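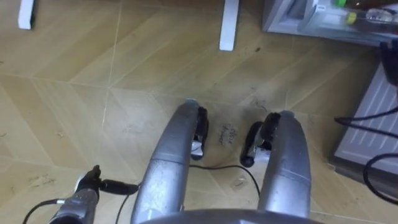
Morus Opens Floor Care Program for Herringbone and Chevron Floors

Sep 15, 2024 – Morus today announced a floor care program for workshops, studios and shared workrooms with patterned wood-grain floors. The program covers inspection, cleaning and yearly upkeep, and is open to sites of up to 2165 square feet.

Light tan floors show dust, smudges and scuff marks early, most of all in the spots where work is done day after day. Under the program, each floor is checked panel by panel and along the seams before any cleaning begins. Handwritten marks on the floor are left in place unless the site asks for their removal.

"Many sites clean the whole floor the same way," said Veronika Danzer, head of floor services at Morus. "We start with the patches that get the most use – the rest often needs very little."

Sign-up is open through the end of September. The fee is $253 per visit.

Press contact: Magnus MacKinnon, Morus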